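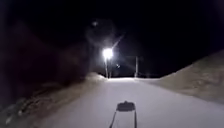
What does the Kiltau winter fair cost to get into? Two dollars at the gate, and then you pay again for nearly everything inside.

Filed under: Days Out / Fairs & Markets
By Debora Costa, Wednesday
Last updated in July

The flyer promised "the biggest winter fair in the valley." I have been to the one in Durby, so I had my doubts, and I still have them. The sign at the gate claimed 1,642 visitors the night before. If so, they must have come in shifts, as the main hall has a fire limit of 902 and felt half asleep at 7 p.m.

Zuccaro had the best stall, selling hard cheese and a decent onion soup. The "local" honey next door came from Irolley, a two-hour drive away. I asked about that and got a shrug. The wool demonstration was listed for seven and started when the man found his glasses.

I did like the old sleds in the back room, though the labels were vague. One said "very old." How old? The woman at the desk thought her grandfather might have known.

Parking is at the school and the walk back is long and cold, so wear real boots. The soup stall closes early. I might go again if they bring back the fiddlers, who were on the flyer and never showed up.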